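Minutes – Office Fittings and Supplies Meeting
Harnimley site, small office
Oct 1, 2022
Reading time: 3 min

1. Minutes of the last meeting
Accepted with one correction. The Pledbridge delivery was short by one carton, as stated on the packing slip.

2. Desk surfaces
The meeting reviewed the state of the wooden desks. Ring marks have been found on the desks at Pledbridge, and the cost of refinishing was judged too high for the current budget. It was agreed that drinks stand on a coaster at all times and that bottles are kept capped between uses. Mugs are to be kept clear of printed sheets.
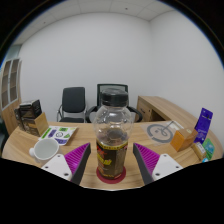
3. Coasters and desk mats
Riltis quoted for a pack of 100 coasters, delivery in 30 days. A larger pack of 1,000 was offered at a lower unit price and declined for lack of storage. Desk mats were discussed and not approved – they slide on the finish. Action: place the order for the smaller pack.

4. Storage and boxes
Cartons are to be moved off the desks by the end of each week. The glass-front cabinet stays where it is. Small items go in the light wooden box until drawer dividers arrive.

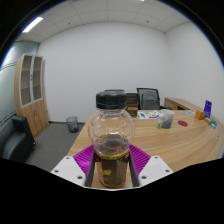
The Nygård desk will remain the standard model for Harnimley. Its curved front edge was queried at the January meeting on the grounds that it reduces usable depth at the corner. The brown boxes stacked at the back take up more of that depth than the curve does, and the drawer unit along the right-hand wall can hold their contents. The mesh chair fits behind the desk and no change to seating is needed. Action: empty the boxes, flatten them and report on drawer space.

5. Any other business
Bottle recycling: 3 bins requested, one per corridor. Deferred – price not yet received.

6. Next meeting
To be set once the coasters are delivered.

Related items
Desk care sheet, Harnimley
Riltis order form
Minutes – January
Pledbridge delivery notes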